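Section 4: Starting a shift at the break room sink 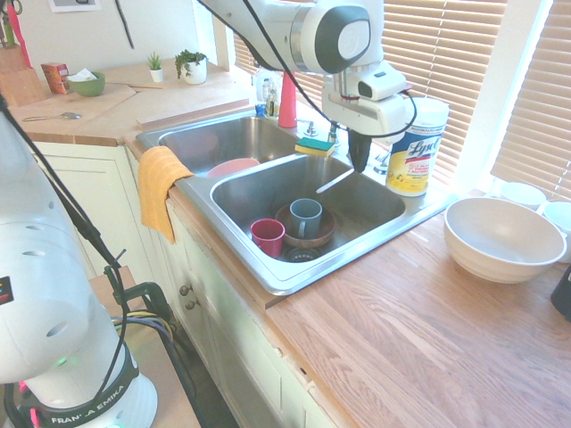 Okay, so you've done the reading in Section 3 and you know where the stop button is. Now we get to the part I'm asked about most, which is what you still do yourself now that the arms do the dishes at Wurnden. I ran the dish rota here before we automated, so I wrote these steps the way I'd tell them to you over coffee!

1. Sign in on the tablet and pick "Kitchen, morning." If the last person left a note, read it before you clear it.

2. Scrape your plates before they go anywhere near a basin. The arms will happily pick up a plate with half a burrito on it (ask me how I know).

3. Leave space between pieces. A mug sitting in a bowl is okay, but please don't build towers.

4. Keep sharp knives out of both basins. They get washed by hand, same as always, and go back in the block.

5. Step back from the counter, then press Start and stay until the first piece has been picked up.

Caution: Never reach into a basin while the program is running, even for your favorite cup. Press Stop, wait for the arms to settle, and then reach.

Note: If the tablet says "Grip lost," don't restart right away. Press Stop, move the piece a little, and press Resume. After 2 tries, take it out and wash it yourself. Error 718 is different, so call Audrey-Anne Campbell for that one and leave everything where it is.

6. At the end, wipe down the counter and hang the towel up. Yes, that's still a people job.

What happened to the rota? It's gone, and I don't miss taping it to the fridge. The kitchen slot on your schedule is now a sign-in, a quick load and a wipe-down, and the rest of that time goes back to your own bench. A few of us did miss the chatting (I was one of them), so the morning break got longer in June and it's staying that way.

Your sign-in also starts the run counter. When it reaches 2,000, the tablet locks the Start button until the gripper fingers have been checked. Go to Section 5 for that.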